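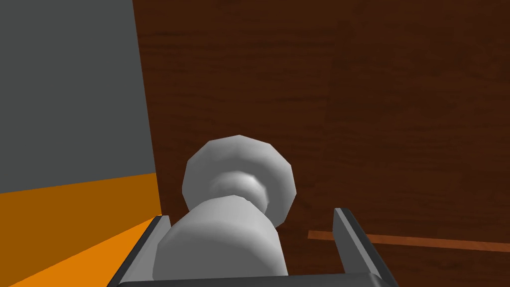 Masten - Wortliste zu Holz, Farbe und Oberfläche

Version 3, Stand Februar

Masten ist eine deutschsprachige Sammlung von Bezeichnungen für Holzgegenstände und ihre Oberflächen. Die Einträge stammen aus Warenverzeichnissen, Preislisten und Werkstattbüchern. Erfasst sind Wörter für Farbtöne, Maserungen, Kanten, Leisten und einfache Gebrauchsformen wie Brett, Tablett, Kasten oder Schemel. Die Liste enthält mehr als 2.000 Einträge und ist für lexikografische Arbeiten, Rechtschreibprüfung und die Verschlagwortung kleiner Sammlungen gedacht.

Inhalt des Pakets

masten.csv enthält die eigentliche Liste, eine Zeile je Eintrag.
quellen.csv enthält die Kurztitel der Quellen.
varianten.csv ordnet abweichende Schreibungen einem Haupteintrag zu.
LIZENZ.txt enthält den vollständigen Lizenztext.

Alle Tabellen sind in UTF-8 gespeichert, Trennzeichen ist das Semikolon. Wer die Dateien in einer Tabellenkalkulation öffnet, sollte beim Import den Zeichensatz von Hand einstellen, sonst werden die Umlaute zerlegt. Die erste Zeile enthält immer die Spaltennamen.

Spalten in masten.csv

id - laufende Kennung, bleibt über alle Versionen gleich
lemma - Grundform in heutiger Rechtschreibung
beleg - Schreibung in der Quelle
wortart - subst, adj oder verb
feld - farbe, maserung, kante, form oder behandlung
quelle - Kürzel aus quellen.csv
bemerkung - freier Text, oft leer
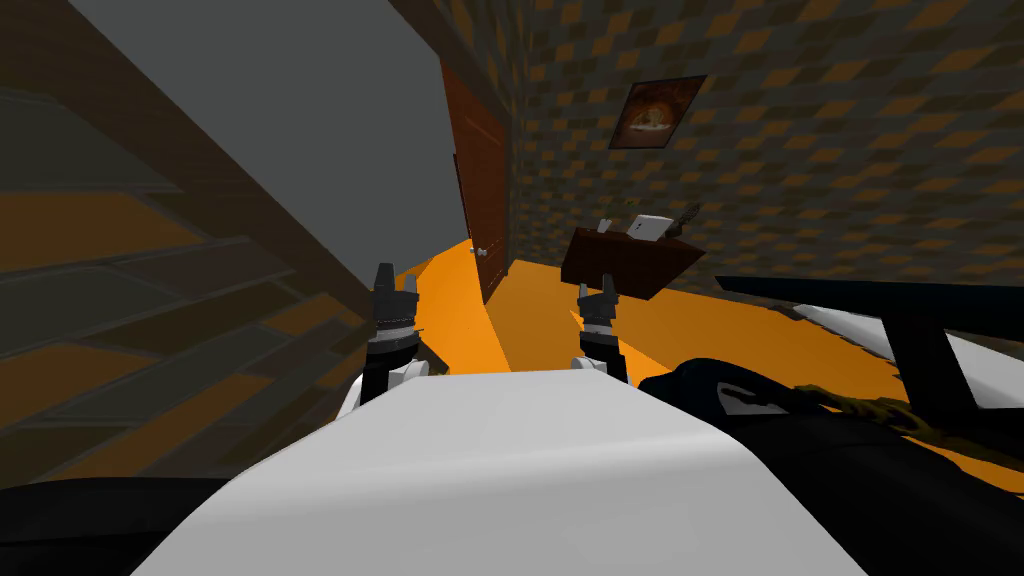 Gerenderte Ansicht: weißer Rumpf und zwei schwarze Greifer, dazwischen orangefarbener Boden.

Quellen

Ausgewertet wurden 75 Druckschriften und Hefte. Der größte Teil kommt aus dem Bestand Pestico, einer Reihe von Warenverzeichnissen für Haushalts- und Küchenartikel. Dazu kommen die Preislisten der Möbelhandlung Calloway und die Werkstattbücher aus Prultdale. Die Werkstattbücher sind handschriftlich und zum Teil schlecht lesbar. Unsichere Lesungen tragen in der Spalte bemerkung ein Fragezeichen.

Die Quellen selbst liegen dem Paket nicht bei. Auch Preise, Bestellnummern und Kundennamen wurden nicht übernommen.

Farbwörter

Das Feld farbe ist das umfangreichste und zugleich das schwierigste. Viele Händler benutzten eigene Wörter, die je nach Verzeichnis etwas anderes meinen. Tabakbraun steht bei Calloway für eine dunkle Beize, bei Pestico für einen mittleren Ton. Solche Einträge sind getrennt geführt und haben verschiedene Kennungen. Eine Zuordnung zu Farbwerten gibt es nicht und ist auch nicht geplant.

Zusammensetzungen mit -rot und -orange werden in den älteren Quellen oft vertauscht. Kirschorange und Orangekirsch gelten hier als zwei Lemmata, fuchsrot und fuchsig dagegen stehen unter einem. Das ist nicht ganz einheitlich und geht auf die erste Version zurück.

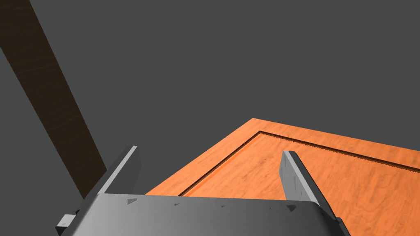 Dunkelbraune und rötlich orange Holzmaserung vor dunkelgrauem Hintergrund.

Maserung und Kanten

Bei der Maserung unterscheidet die Liste zwischen Zeichnung (streifig, schlicht, geflammt, gefladert) und Glanz (stumpf, seidig, blank). Bezeichnungen für Holzarten sind nur dann aufgenommen, wenn sie als Oberflächenwort gebraucht werden, etwa nussbaumartig oder auf Eiche gestrichen.

Im Feld kante finden sich Rand, Bord, Leiste, Zarge, Umleimer und deren Zusammensetzungen. Regionale Wörter sind nicht eigens gekennzeichnet. Wer danach sucht, kommt über die Werkstattbücher am weitesten, Kürzel pru.

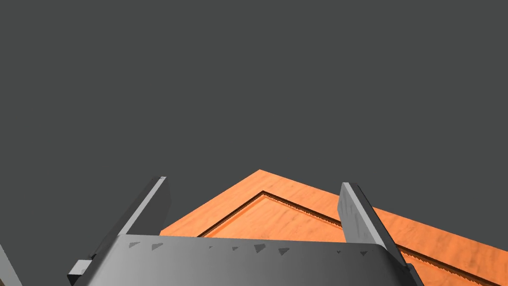 Tablett aus orangefarbenem Holz mit erhöhtem Rand.

Bekannte Mängel

In 38 Einträgen fehlt die Wortart. Einige Verben aus dem Feld behandlung (beizen, wachsen, abziehen) sind mit der substantivierten Form doppelt vorhanden. Die Datei varianten.csv verweist an wenigen Stellen auf Kennungen, die es nicht mehr gibt. Beim Einlesen sollten solche Zeilen übersprungen werden.

Für Aussagen über Worthäufigkeit taugt die Liste nicht, da jede Schreibung pro Quelle nur einmal aufgenommen wurde.

Änderungen gegenüber Version 2

Feld behandlung neu angelegt
Spalte quelle auf Kürzel umgestellt
Doppelte Lemmata bei Tablett, Servierbrett und Platte zusammengeführt
Langes s in den Belegen durchgehend als s wiedergegeben

Lizenz und Zitierweise

Die Tabellen stehen unter CC BY 4.0. Als Kurzangabe genügt: Masten, Wortliste zu Holz, Farbe und Oberfläche, Version 3. Fehler bitte mit Kennung und Spaltenname melden, Ergänzungen nur mit Beleg und Quelle.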